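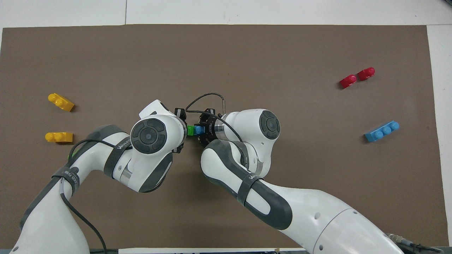
By Makis Manolakis
Blocks and Building, July

Brown paper on the table is the cheapest change we made to the block corner this year, and the one I would recommend first. It goes down in a single large sheet over the white top, with a narrow margin left at the side so the edge of the table can still be seen. Small blocks in green and light blue show up well against it. On bare white the light blue ones were harder to pick out, especially late in the afternoon with the lamps on.

We buy the paper on the roll from Trimau. Ordinary parcel paper does the job. The thicker grade costs more and lies flatter, but it keeps a curl at the ends for a day or so after cutting. Roll it the other way round a cardboard tube overnight and most of the curl goes. Masking tape at the corners holds it. Don't use parcel tape, which took the finish off one of the older tables at Trultden and left a mark we have not been able to shift.

A sheet lasts us about a fortnight. Change it when it tears or when the creases start tipping blocks over. Used sheets are fine for wrapping or for drawing on, so please put them in the tall bin by the sink and not in the recycling.

The sorting of the small blocks is finished. There were more than we thought, roughly 2,000, and 78 of them were too chipped or swollen to keep. The rest are back in the shallow trays, one colour to a tray. Green and light blue are on the lower shelf. The trays should be no more than two-thirds full, or the lids will not close.

For anyone setting out a table for beginners, start with two blocks of different colours, side by side in the middle of the paper. Ask for them to be put together, then moved apart, then swapped over. It sounds too simple, but lining up two small faces squarely takes some care, and a third block only makes sense once that is going well. The Baran cards follow the same order. Cards 1 to 5 use pairs only, and towers begin after that. The Odo set has bigger pieces and its own booklet, so keep it separate.

Two requests. Wipe the blocks with a damp cloth and dry them straight away; do not leave them soaking in the bowl. And if you find a stray block under the radiator or in a coat pocket, drop it in the jar on the windowsill and I will sort it at the end of the month.

New paper has been ordered, 80 metres of the thinner grade. It will be kept behind the door in the store room, standing upright.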